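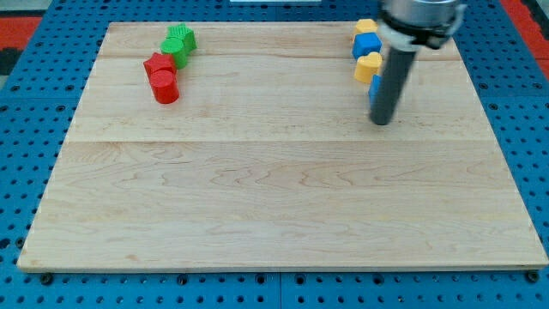

Afshin Abbasi had asked before we'd even sat down whether we could please settle the board this time, as the pale one was nicer to work on than anything we'd had before and it would be daft to let it go back in the cupboard.

So that's where I'll start, even though it was meant to be item four. These are my notes of the January 13, 2021 meeting of the Rarlow Toy and Puzzle Group, typed up from my own scribble, so shout if I've got you wrong.

The board

We talked about this far longer than planned (my fault as much as anyone's). The joins between the planks came up straight away. One is faint and you'd hardly notice it, but the other is quite plain and goes right across, and Afshin wanted to know if small pieces would catch on it. I said I'd slid a few blocks over it at home with no bother. Krajčí, who we bought it from, say a light sanding and a coat of oil once a year, and I've got the oil already, left over from my kitchen worktop.

There was a suggestion that we paint lines on it for the sorting games. I was against! It's lovely grain, all soft waves and little dark streaks, and once you've painted it you can't go back. We agreed on chalk for now, and we'll look again in February if the chalk is a nuisance.

Agreed: keep the board, no paint, I do the sanding and oiling.

The blue table

Everyone likes the blue pegboard top. Someone pointed out that all those little holes are a terror for crumbs, and could we stop having biscuits over it. Fair enough. Tea and biscuits move to the windowsill.

The bolts came up too. Having a couple of round heads standing in front of the board is handy if it tends to creep towards you, but Afshin worried about knuckles. We tried running our hands along and decided they were fine. I'll look for some soft caps, and if I can't find any the right size we'll leave them be.

Agreed: no food on the blue table. I look for caps.

The blocks

This was the cheerful bit. The green and red stars are a hit, and so is the green cylinder with the rounded top, which is the one people pick up first and then won't put down. The stars are more awkward to stack than you'd think, and I said that was half the fun.

We went round and round on whether to sort them by colour or by shape when they go away. By colour looks tidier in the tub. By shape makes it much quicker to set up a game, particularly Kurkutano, where you need your stars together before you can begin. Shape won in the end, 8 votes to 2, and I was one of the two, so please note that I'm being very gracious about it.

We also had a go at agreeing the Kurkutano rule about lines. If the pieces are touching, does a diagonal count as a line? The printed rules don't say. We played it both ways and the diagonal version was livelier, with a lot more groaning from the other side of the table, so diagonals count from now on. Afshin will write it on a card and put it in the box.

Agreed: sort by shape. Diagonals count.

Storage

The old tubs have had it. Two lids are split and one has gone missing altogether. Sketov do a shallow stacking tub at £28 for the set, and we've money enough for one set this month, possibly another after the spring sale. I did wonder about cloth bags, which I think are nicer to handle, but I was told firmly that you can't see what's in a bag. Tubs it is.

Labels: pictures of the shapes, with the word underneath. I'm drawing them. Please don't expect much from my stars.

Agreed: one set of Sketov tubs, I order.

Money

We have £703 in the account before the tubs come out of it. No questions, apart from whether we could run to a second board. Not yet, I'm afraid, but I've put it down for next time.

Anything else

The hall door sticks in damp weather, so give it a good shove. Would whoever borrowed the long ruler bring it back? I need it for the chalk lines.

Next meeting is in February, same room, and Afshin is bringing a cake (windowsill only!).

We use cookies to make this site work and to see which pages people read. By carrying on you agree to this. Accept | Change settings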